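Miltadham Two-Arm Table Station
Set-up and Operating Guide
Section 6: Running the Dish Demonstration for Visitors

6.1 Scope

This section covers preparation and operation of the dish handling program at an open day or site visit. It applies to stations installed at Turkbridge and Cirnham with the Dumitrescu controller, software release 2 or later. Installation of the arms is covered in Section 3 and joint calibration in Section 4.

6.2 Before visitors arrive

1. Switch on the controller and allow the self-test to finish.
2. Confirm that both arms are in the park position.
3. Inspect the gripper fingers. Scuffs on the faces are normal wear. Replace a finger that is cracked or does not close flush with its partner.
4. Wipe the tabletop with a dry cloth. Do not use polish.
5. Mark a visitor line on the floor 700 mm from the table edge.
6. Test both stop buttons. The program will not load until each has been pressed and released.

CAUTION: Keep hands, sleeves and lanyards outside the visitor line whenever the arms are powered.

6.3 Checking the wrist view

The wrist camera is used for the final approach to a dish. Check it before the first run of the day.

1. Place one dish on the table, away from the rack.
2. Select Service > Wrist View and choose the arm to be checked.
3. Jog the arm until the dish lies ahead of the open fingers.
4. Confirm that both fingertips can be seen, along with the rim of the dish. 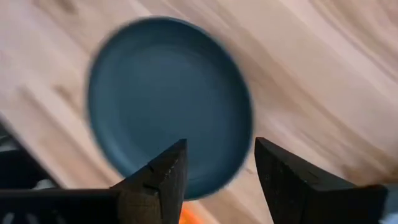

Figure 6-1. Wrist view with dish and open gripper fingers.

NOTE: Blur in the wrist view is acceptable while the arm is moving. If the view remains blurred five seconds after the arm has stopped, clean the lens and repeat step 4.

6.4 Laying out the table

1. Stand the rack on the tabletop and press down on its corners. It must not rock.
2. Set out the dishes with clear tabletop between them. Dishes must not be stacked at the start of a run.
3. Check that each dish to be picked can be reached by at least one arm without crossing the other.
4. Route loose cables clear of both elbows.
5. Select Layout > Scan. Wait for the message READY.

If the scan returns LAYOUT ERROR, move the dish named in the message and scan again. After 2 failed scans, restart the controller. 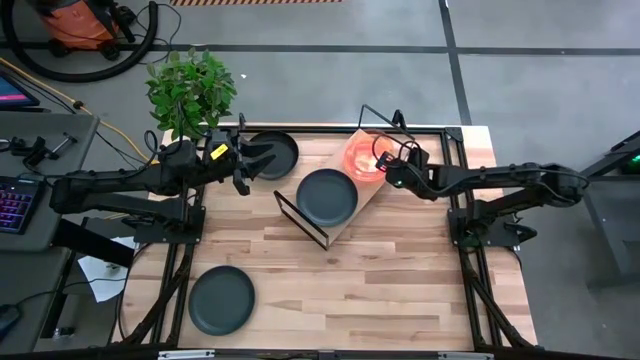
One operator at Cirnham commented after the August open day that the scan step should be done before the doors open. Visitors lean in to look at the dishes, the operator wrote, and a shadow across the table was enough to bring up the layout error three times in one morning. Could the guide say so?

The recommendation has been adopted. Perform the first scan with the room lights at the level to be used during the visit, and keep visitors behind the line during any later scan.

6.5 Running the demonstration

1. Announce to visitors that the arms are about to move.
2. Set speed to 300 mm/s. Higher settings are locked in Visitor mode.
3. Press Start. Keep one hand within reach of a stop button for the whole run.
4. Talk visitors through each transfer as it takes place. The placing move is the slowest part of the program and the best time to take questions.

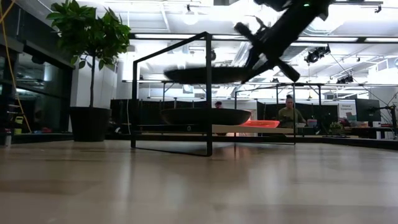

5. Do not correct a dish by hand while the program is running. If a dish is tilted in the rack, press Pause, wait for PAUSED on the display, press stop, and only then reach in.
6. To resume, release the stop button, select Layout > Scan, and press Start.

CAUTION: A paused arm is still powered. Pause does not replace the stop button.

NOTE: A dropped dish ends the run. Remove all fragments and wipe the tabletop before starting again.

6.6 Between groups

Allow almost ten minutes between groups. Return the dishes to their starting positions, check the fingers for chips of glaze or grit, and repeat the scan. The wrist view check does not need to be repeated unless the wrist has been knocked.

6.7 Closing down

1. Select Park and wait for both arms to stop.
2. Press both stop buttons.
3. Switch off the controller.
4. Record the number of runs and any error messages in the station log (form in Appendix B).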